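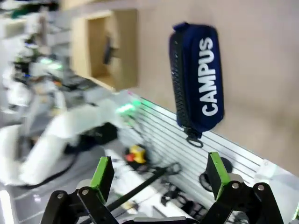 Kumaresan Shenoy has been sorting other people's desk supplies for long enough that he has opinions about zippers. He runs the supply room at Furnow, a shared office and study building with 48 rented desks, and one part of the job is dealing with whatever gets left behind when a tenant moves out. Pencil cases are the most common find, and he prefers the kind with a chunky zipper and large teeth, like the one on the navy case with CAMPUS down its side in white capitals. "Small zippers jam with eraser crumbs," he says. "A big one you can open with cold hands. I would not throw out a case with a good zipper, even if it was empty."

We met on a Saturday morning, when the building is quiet and he can spread things out. He had asked for an hour without phone calls, and he got most of it.

Shenoy came to the job from a stockroom. He worked for a stationery distributor called Derlow, where everything arrived in sealed cartons of 100 and left the same way. "You never touched the product," he says. "You touched tape." At Furnow he touches everything. A departing tenant's drawer might hold three good pens, a phone cable, a dried-out correction roller and a birthday card.

His first year, he kept it all in one large bin by the door and told people to help themselves. It did not work well. People took the scissors and left the rest, and after a few months the bin held mostly pen caps and loose paper clips. Once he tipped it out and found a set of house keys at the bottom. The tenant had moved to another city by then and had already paid for new locks.

"That was the end of the bin," he says.

He uses boxes now, plain cardboard ones with attached lids. He tried plastic tubs from Roline first and still has 37 of them stacked in a closet. They were too deep, he says, and the lids went missing. Cardboard gets creased and the corners wear down, but a worn box can be flattened and replaced the same day, and the lid stays on because it is part of the box.

The rule he settled on is that long, narrow things stand or lie side by side, and heavy things get a box to themselves. He makes an exception when he runs short of boxes, and he admits he runs short often.

I asked why a stapler should need its own box.

"Weight," he says. "You pick up the box, it slides, it hits whatever is next to it. Pens crack. Also the staples come out if the spring is loose, and then somebody reaches in and gets one under a fingernail. I have done that twice." He checks each stapler before he boxes it by firing it into scrap paper 6 times. If it jams on any of them, he opens it and clears it, and if it jams again it goes to metal recycling.

He does not use dividers. He bought a set from Koval and gave them away after a month. The slots were cut for new pens, all one thickness, and very little of what he handles is new. Markers were too fat and mechanical pencils fell over. He would rather pack a small box snugly and let the things hold each other up.

The lids stay open while he works. He leans them all back in the same direction and goes from one box to the next, and he closes nothing until the table is clear. Closing a box early, he says, is how you end up with two half-full boxes of the same thing. It is also how you lose track of what you were holding when you were interrupted.

He reaches in from above, with his palm down, and feels along the tops before adding another item. It looks slow, and I said so. He agreed that it was slow.

"I could tip everything in and shake it," he says. "My nephew does that when he helps me. Then it is my job to do it again on Monday."
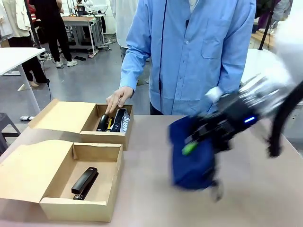
What happens to the boxes

Most go back into use inside the building. New tenants at Furnow are offered a starter box when they sign for a desk, and Shenoy puts it together from what he has. There is always a stapler, if he has a working one, and something to write with. Pouches and pencil cases go out last. He empties them, brushes out the seams with an old toothbrush and leaves them unzipped overnight.

Anything with a name written on it is held back for three months. He writes to the former tenant once, and if no answer comes he covers the name with a label and puts the item back in circulation. Printed words and brand names he leaves alone.

He has been asked whether the work is worth the hours, given what a new stapler costs. He says the question usually comes from people who have not seen the closet. Before he started, the building ordered supplies every month. It now orders twice a year, mainly paper and tape.

He would like a longer table, and a second shelf at waist height so that he can stop lifting boxes off the floor. The request went in last December. In the meantime he was going to finish the pens before lunch, and he asked me to hold the door for him on my way out so he could bring in the next cart.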